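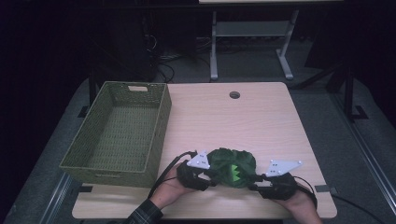
Une retraite de silence à Nenstead

30 juillet 2025 - Temps de lecture : 3 min

Imprimer | Envoyer par e-mail

Je suis rentré de Nenstead avec un rhume et un carnet à moitié rempli. J'y ai passé 11 jours, dans la maison d'accueil qui dépend de la communauté d'Evangelista. Plusieurs lecteurs m'avaient demandé comment cela se passait, alors je note ce dont je me souviens.

La maison date de 1718. Elle a d'abord servi de presbytère, puis d'école, et la communauté l'occupe depuis 2000. Le chauffage est ancien, les escaliers sont raides. Ma chambre donnait sur le verger et sur un bout de la route de Siltberg. Un lit, une chaise, une lampe, une Bible et un recueil de psaumes dont la reliure ne tenait plus.

Le silence commence après le repas du premier soir. On peut parler à l'accompagnateur une demi-heure par jour, et on chante aux offices. Le reste du temps, on se tait. Je craignais surtout les repas. On s'y habitue en deux jours. On passe le pain à son voisin, on attend que tout le monde ait fini, quelqu'un lit quelques pages à voix haute. Pendant mon séjour c'était un récit de pèlerinage assez mal traduit, que j'ai fini par aimer.

Il y a quatre offices. Celui du matin est à six heures et demie et je l'ai manqué trois fois. On ne m'a fait aucune remarque. Les psaumes sont chantés très lentement, avec une longue pause au milieu du verset. Le premier jour, j'ai démarré trop tôt à chaque fois et je me suis entendu seul dans la chapelle. Le psaume 66 revenait souvent, sur un ton que je ne connaissais pas et que j'ai encore en tête.

L'après-midi, on marche ou on travaille un peu au jardin. J'ai désherbé des fraisiers et je suis allé deux fois jusqu'à la chapelle de Trosora, une heure et quart par le chemin du bas. Elle est ouverte jusqu'au soir. Il y fait frais, l'autel est très simple et il n'y a pas d'électricité.

Je n'ai pas eu de grande révélation. Le cinquième jour a été pénible - je voulais partir et j'avais même regardé les horaires du car. L'accompagnateur m'a conseillé de relire le même passage chaque matin au lieu d'en changer sans cesse. Je l'ai fait et les journées suivantes ont été plus calmes.

Côté pratique : prenez des chaussures fermées, un pull même en été, et une lampe de poche pour le couloir. Les draps sont fournis. La participation est libre. La maison ferme les deux dernières semaines d'août.

3 commentaires

Marcheuse44 : Merci pour ce récit. Peut-on venir pour un séjour plus court ?

L'auteur : Oui, à partir de trois nuits, il faut leur écrire avant.

vieux_choriste : La pause au milieu du verset, il m'a fallu une semaine entière pour l'attraper.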